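About Stamlow

Stamlow is a picture archive. We hold royal and ceremonial photographs, most of them press prints, and we license them to publishers, museums and anyone else who asks politely and pays the invoice.

You will have read other archives' pages claiming that every picture is rare and every portrait iconic. We doubt it. A good many pictures of crowned heads waving from cars look the same, and we have turned down whole boxes of them.

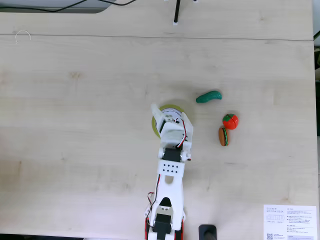
We started with the Renaud collection, 3000 prints bought from a closed news agency on Jarutgate. The seller's list called all of them originals. We checked, and 390 were later copies - some of them poor ones. They are still in the catalog, marked as copies and priced that way.

Captions get the same treatment. If the back of a print says "coronation" and the uniforms say otherwise, we go with the uniforms until somebody shows us better evidence. Dates we can't support are left blank.

Trustlow, our online catalog, opened in December with nine searchable sections. Three are still half finished, whatever the menu suggests. Viewing in person is by appointment.

Page last updated 24 June 2019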